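Drandik two-layer kitchen sponge

Home / Kitchen / Washing up / Sponges

The Drandik is a sponge for daily washing up, with two sides glued together. The yellow foam side is for glasses and plates, the green side is coarse and made for pans and oven dishes. It is a soft sponge — you can fold it in one hand and push it down into a narrow cup. 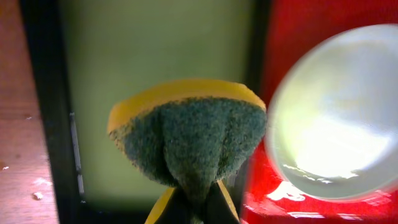

Drandik sponge squeezed at one end, green side to the front.

Please wet the sponge before the first use. The green side can scratch non-stick pans and polished steel, so we advise to test it in a small place first. After washing up, rinse with clean water and press well.

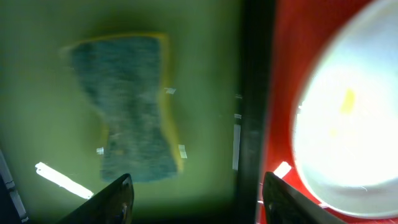
Ordering

Item no. 224. Sold single or in a carton of 200 pieces. Cartons leave our Tredis warehouse twice in a week. For bigger quantities please write to Siwan Bevan in the sales office, she will answer with a price and a delivery date.

Plates and trays are not included with the sponge. They are ordered separately, and the tray can be had in green or in red.
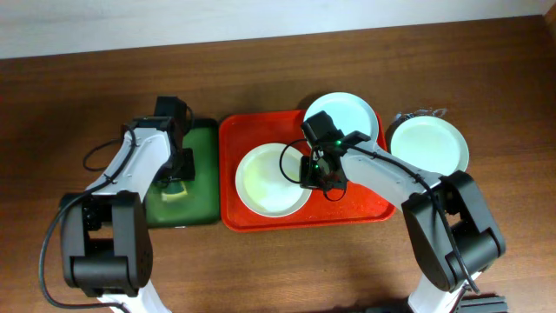 Reading time: 1 minute

Customers ask often if the sponge can go in the washing machine. Yes, at low temperature and without softener. The foam becomes a little thinner with time, this is normal.

Page updated 27/09/2021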